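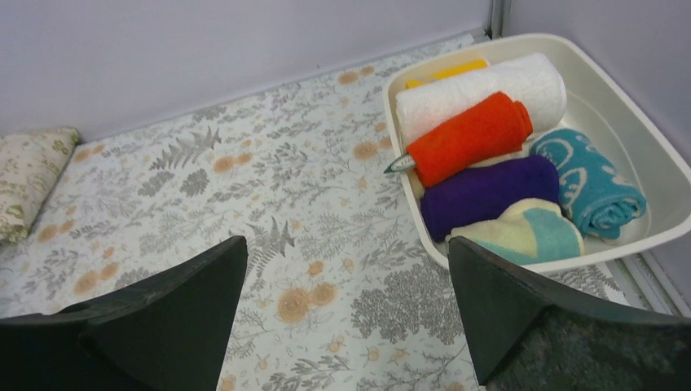 ベッドの上に置いたたらいと、丸めて詰めたタオル。手前はグリッパーの2本の指。

リネン類の片付けを担うロボットアーム「Skalton」の保守手順が、10月から改められた。運用元のGirkeroが明らかにした。指先の滑り止めパッドの点検間隔を動作2000回ごとから500回ごとに縮め、手首カメラの位置合わせを毎朝の始業前に行う。対象はLiewの作業所に据えられている1台で、同型の他の機体については決まっていない。

Skaltonは、たらいに入ったタオルを1本ずつつかみ出し、ベッドや棚の決められた場所に置く作業に使われている。アームの先に2本指のグリッパーがあり、手首の小型カメラの映像をもとに、つかむ位置と手首の角度を決める。指の開きは最大80ミリ。太く巻いたバスタオルは中央を避け、端に近いところを挟む設定になっている。

手順の見直しは、夏の終わりに取りこぼしが目立つようになったことがきっかけだった。Girkeroの記録では、累計3635回目の動作で、持ち上げたタオルが指の間から抜けてベッドの縁に落ち、機械は自動で停止した。再起動後も同じ置き場所で二度続けて失敗したため、保守担当がアームを止めてグリッパーを外した。

外した指を調べたところ、片側のパッドの先端に細かい繊維が詰まり、表面が寝ていた。もう片側にはほとんど傷みがなかった。左右で摩擦に差が出ると、柔らかいタオルは閉じる途中で片方へ回り、巻きの端から緩みやすい。担当者は当初、握る力の設定を疑って値を一段上げたが、タオルに指の跡が残るだけで改善せず、元の値に戻している。

新しい手順では、500回ごとに電源を落とし、指を開いた位置で固定してからパッドを見る。粘着ローラーで繊維を取り、乾いたブラシで先端から根元へ一方向に払う。水や洗剤は使わない。毛羽が起きなくなったもの、端が浮いたものは交換する。片方だけが傷んでいる場合も左右同時に替える決まりで、取り外したパッドには動作回数を書いて保管する。

交換後には、試験用のタオルで開閉を確かめる。最初に薄手のもの、次に毛足の長いもの、最後に斜めに置いたものの順に持ち上げ、空中で10秒保つ。途中でずれた場合はパッドの貼り直しに戻る。以前の手順書では厚手のタオル1種類で済ませていたため、薄手で起きる滑りが見つかりにくかった。

カメラの位置合わせも変わった。これまではソフトウェアの更新時にだけ行っていたが、指の脱着を繰り返すうちに取り付け部のねじがわずかに緩み、画面上の指先の位置がずれることがわかった。始業前にグリッパーを閉じ、指先が画面の基準線に重なるかを見る。外れていればねじを締め、調整用の板を使って合わせ直す。作業にかかる時間は、ずれがなければ数分で終わるという。

作業台の側にも手が入った。現場ではベッドのマットレスをそのまま置き場所に使っており、硬い机と違って、たらいを載せると沈み込む。中身が減るにつれて縁の高さも変わる。以前は朝に一度測った高さを終日使っていたが、現在は1本取り出すたびにカメラで縁を見直し、降下の下限を計算し直す。マットレスに指先が触れたときは、その場で上へ逃げてから止まる。

柄のあるシーツへの対応も続いている。花や葉の模様をタオルの端と取り違え、何もない場所へ指を下ろす誤りが春の試験で見られた。Girkeroは認識の範囲をたらいの縁の内側に限ることで、取り出し時の誤りを抑えた。ただ、シーツの上に置いたタオルを拾い直す動作ではこの方法が使えず、現在も人が確認ボタンを押してから動かしている。

壁際での動きにも制限を設けた。たらいが部屋の隅に寄っていると、手首を回したときにアームの外側が壁に近づく。新しい設定では、壁に近い側のタオルをつかむ際、先に指を縦に向けてから降ろし、持ち上げた後は手前へ引いてから回す。1本当たりの時間は延びるが、停止の回数を減らすことを優先した。ベッドの金属枠の付近は立ち入り禁止の範囲として登録し、たらいを動かしたときには登録をやり直す。

タオルの入れ方についても現場に掲示が出された。丸めたタオルは押し込まず、一番上のものの端が見えるように置く。洗濯ばさみや筆記具などの硬いものが混じっていないかは、たらいを置く人が目で確かめる。Skaltonには異物を見分ける機能がなく、指が予定より早く閉じ止まった場合に警告を出すだけである。警告が出たときは非常停止を押し、アームが止まったことを確かめてから手を入れる。

保守用の予備パッドは、部品の手配を受け持つGeraがまとめて用意する。10月の時点でLiewに置かれているのは左右3組で、残りが1組になったところで追加を頼む。指の本体には目立つ摩耗がなく、交換の予定は組まれていない。手首のケーブルは曲げの癖が出始めており、次の定期停止で通し方を変える。

点検の間隔が短くなったことで、日中に機械を止める機会は増えた。Liewの作業所では、点検を昼の休止時間に合わせ、午後1時の再開前に終える運びにしている。回数が昼までに500に届きそうなときは、朝の位置合わせと一緒に済ませる。点検簿は紙からタブレットの入力に移したが、パッドの表面を撮った写真を添える欄がまだなく、担当者は別のフォルダーに保存して動作回数で照らし合わせている。

Girkeroは年内いっぱい新しい間隔で運用し、取り外したパッドの傷み方を比べたうえで、500回のまま続けるかどうかを決める。厚手のタオルが多い日と薄手が多い日で差が出るようであれば、種類ごとに回数を数える方式も検討する。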